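Berno 手首カメラ付き平行グリッパー 使用レビューと商品案内

卓上アーム用のグリッパーをあれこれ試してきましたが、今いちばん出番が多いのがこのBernoです。当店で扱っている機種なので身びいきに聞こえるかもしれませんけど、気になったところも遠慮なく書きますね!

Bernoは、二本指の平行グリッパーと手首まわりに付ける小型カメラをひとまとめにしたキットです。指の開きは最大74ミリ。アームへの取り付けはHayes規格の丸フランジで、Haltonのアームをお使いの方なら変換板なしでそのまま付きます。ほかのアームの方は、別売りの変換板を一緒にカートへ入れてください(これを忘れて、後日もう一度送料を払うお客様がけっこういらっしゃいます……)。

箱から出して動かすまで、私の場合は60分を超えるくらいでした。ネジ締めはすぐ終わったんですが、ケーブルの取り回しでつまずきまして。付属のクリップが少し硬いので、先にアーム側へはめておいて、あとからケーブルを押し込むほうが楽です。説明書の順番だと逆になっていて、私は二回やり直しました。
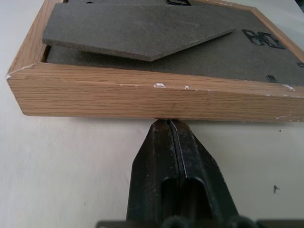
さて、私がこのキットでいちばん気に入っているのは指先の形です。太い根元から先に向かってすっと細くなっていて、狭いところに寄せやすいんですよ。しかも手首のカメラから見ると、閉じた二本の指の合わせ目が縦の線になって見えるので、私はこれを照準代わりに使っています。木の額を裏返して置いたときも、手前の枠木の真ん中あたりへ合わせ目を持っていけばいいので、とてもわかりやすい! 角の留め継ぎの欠けや、枠の上の縁にある白い擦れまで映るくらい寄りの画が見られるので、古い額や木箱みたいに傷の具合を確かめながら触りたい物とは相性がいいと思います。濃いグレーの裏板に黒い金具という見分けにくい組み合わせでも、金具の丸い切り欠きの形が追えました。

カメラの明るさは自動でも使えますが、私は手動で固定する派です。白っぽい机と暗い色の物を行き来すると自動調整が働いて、画面がふわっと明るくなったり暗くなったりするのがどうも苦手で。固定の設定は2つまで保存できます。できれば3つほしかったなあ。

握る力は14段階から選べます。木枠のような物なら下のほうの段から始めて、少しずつ上げていくのがおすすめです。いきなり強くすると、塗装や角の弱いところに負担がかかりますからね。操作ソフトのGoswoodでは段階をスライダーで変えられて、動かしている途中の変更もできます。ただ、スライダーの幅がちょっと狭くて、隣の段にずれやすいのは不満です。私は数字を直接打ち込んでいます。

動作音は小さめですが、開ききったところで「コッ」と軽い音がします。メーカーに聞いたところ仕様だそうです。夜に作業する方は少し気になるかもしれません。

セット内容は、グリッパー本体、手首用カメラ、カメラの取り付け金具、接続ケーブル、固定用クリップ、六角レンチです。電源アダプターは付きません。指先だけの交換部品も左右一組でご用意しています。次回入荷は1月の予定で、予約も受け付け中です。お手持ちのアームに付くかどうか迷ったら、型番を添えてお問い合わせフォームからどうぞ。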